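Home | Forums | New posts | Search | Log in
Filed under: Arms & Grippers > Kits and reviews

Drillar two-arm kit, worth it?

apinya_t
Has anyone bought the Drillar kit from Hendlow? Our club in Munham is looking at it and I can't get a straight answer on the wrist camera.

rutherford_rob
Had ours since March. Love the arms, hate the manual (18 pages, half of it safety stickers). Setup took me 2 evenings and most of that was cables. So many cables!

gearmouse
I'd pass. You're paying an extra 200 for a camera you could mount yourself with a printed bracket.

rutherford_rob
Sure, and then you calibrate it yourself every time you bump it. Been there, no thanks. The bracket on this one has stayed put through a lot of clumsy driving on my part.

apinya_t
What do you run on it? We'd mostly be doing pick and place with kids' blocks.

rutherford_rob
Same as us! Orange-yellow one and a green one, the chunky kind with four studs, standing up on the table. You get both fingers in view with the blocks beyond, so lining up is pretty easy.
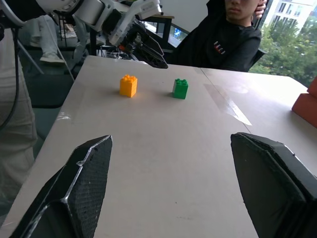
My one gripe is the grip force setting. It goes from limp to nutcracker with not much in the middle, and I keep it at 30 for plastic.

gearmouse
See, that would drive me nuts. Wichai Duangkaew's old firmware thread had a fix for that, no idea if it still works.

apinya_t
Ooh, link please?

Contact us | Terms | Back to top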